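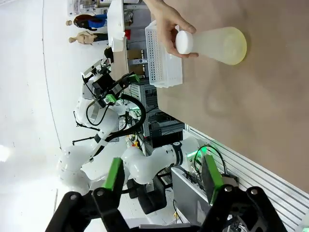
How often do the pads on a gripper need changing? On our cell it works out to every 500 picks if the parts are smooth, and sooner if anyone has been running cardboard.

I look after the two-arm cell at Flarnell, and most of that job is small stuff. The arms themselves rarely need me. The pads, the cables and the rail take up nearly all of the time I spend out there.

The pads first. Ours are green, one on the inside of each black finger, facing each other. When they go shiny they stop holding, and smooth plastic is where it shows up. I wipe them with a damp cloth on Sunday evening when the cell is idle. If a wipe doesn't bring the grip back, I change both. I used to change only the worse one, and then the part would creep toward the new pad every time the fingers closed.

After a change I check the pins at the finger joints. They should turn without any side play. Then I run 40 open and close cycles with nothing in the gripper, and after that I start on real objects. The frosted flask with the white stopper is a good one to finish on because the neck is narrow and the base is wide, so a bad alignment shows right away. I also try the perforated basket – thin walls, easy to bend if the closing force is set too high.

Cables next. The thick black one by the gripper needs a big loop. I shortened it once to tidy things up, and the wrist faulted 13 times before lunch. I let it back out and haven't touched it since. If you work on one of these, move the arm through its full reach by hand before you tie anything down.

The rail gets a vacuum and a dry brush along the grooves. Don't oil it. Crumbs of foam get in there and stick.

We order spare pads from Brandis in bags of 200, which was more than I wanted, but they keep fine in a drawer. The next job is relabeling the wiring in the rack, where half the old tags have faded.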